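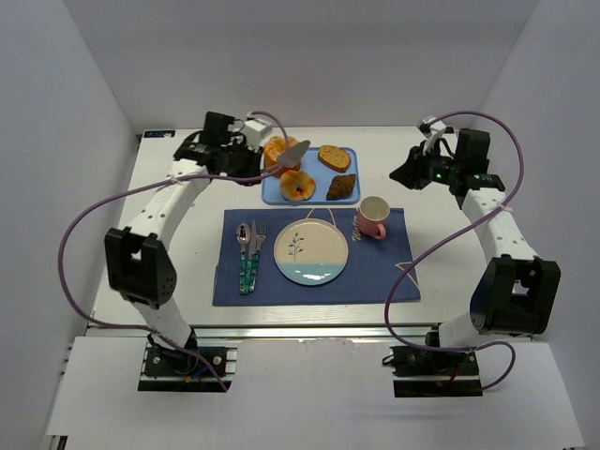

Plate and placemat, table setting.

August, 4:30 p.m.

Bindery notebook, Nallow reissue. The novel is Endale, a family saga in which everyone inherits a house and is sorry about it.

Trimmed the first proof copy. Text block came out at 393 pages, which leaves me a blank verso and a strong urge to put an ad on it. Page 133 still has the widow I fixed last month. It has been fixed twice now and seems to like the attention.

Glue: Ernell held on the spine, pulled a little at the rear hinge. Tried Tedo on the second copy. Slower, smells like a wet dog, opens flatter. Going with the dog.

Cover stock cracks if scored against the grain. I know this because I scored 30 of them against the grain. They are in the scrap drawer if anyone needs bookmarks with a brooding heiress on them.

Run is 200 copies. The back cover blurb still calls chapter nine "the shocking twist," so please, whoever has the file, take that out before we print. Also the heiress's name has two spellings. Chapter one wins.

Next: press the Tedo copy overnight, check hinge before coffee.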